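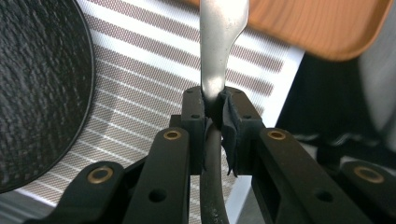 El menaje de servicio es la partida del equipamiento que más ha avanzado en este periodo. La cocina comunitaria de Cotport abrió en marzo con utensilios prestados, y desde entonces hemos ido sustituyéndolos con cargo a la ayuda de la Fundación Lazaridis. Los utensilios de metal plateado con mango curvo gris oscuro se mantienen en uso, aunque los mangos ya tienen pequeñas motas claras y rozaduras en la superficie. Bautista Retamal, responsable de cocina, propone revisarlos al cierre de cada trimestre y retirar los que tengan el mango agrietado o flojo. Las rozaduras superficiales no se consideran motivo de baja.

Compras realizadas

Se han gastado 600 euros de la partida de menaje. Con ese importe se compraron cucharones, espátulas, pinzas de servir y dos juegos de cuchillos, todo a través del proveedor Branon. Un pedido de tapas para las ollas grandes llegó con la medida equivocada y se devolvió; el abono, de 185 euros, está pendiente y se reflejará en el próximo informe. Mientras tanto se cocina con las tapas antiguas, que cierran mal pero sirven.

Orden y almacenamiento

Leonidas Michailidis ha reorganizado los cajones bajo la encimera. Antes los utensilios de servir y los de preparación estaban mezclados y se perdía tiempo al empezar el turno. Ahora hay 4 cajones rotulados: servir, preparar, cortar y repuestos. El cajón de cortar lleva cierre de seguridad porque los sábados por la mañana - perdón, en los talleres de familias - entran menores en la cocina. Falta comprar separadores para el de repuestos.

El inventario se lleva en la hoja compartida de Cisby. Styliani Tzavaras la actualiza y cualquier turno puede anotar una incidencia. En este periodo se han anotado 8, casi todas por piezas guardadas en el cajón que no era. Dos se referían a mangos que se movían al lavar la pieza; ambas están retiradas.

Lavado y conservación

Los utensilios con mango oscuro se lavan a mano y se secan antes de guardarlos. Se intentó pasarlos por el lavavajillas durante las primeras semanas y el resultado no convenció al equipo de cocina. La norma está puesta junto al fregadero. Los estropajos metálicos se han retirado.

Desviaciones y próximos pasos

La instalación de la barra de pared para colgar cucharones y espátulas lleva retraso. El tabique no admite los anclajes previstos y Achilleas Christodoulou ha pedido otro presupuesto, que esperamos recibir antes de la siguiente entrega. No solicitamos ampliación de fondos por este concepto. Si el nuevo precio supera lo previsto, se reduciría la compra de bandejas - pendiente de su visto bueno.

Las facturas y la hoja de inventario se envían en archivo aparte.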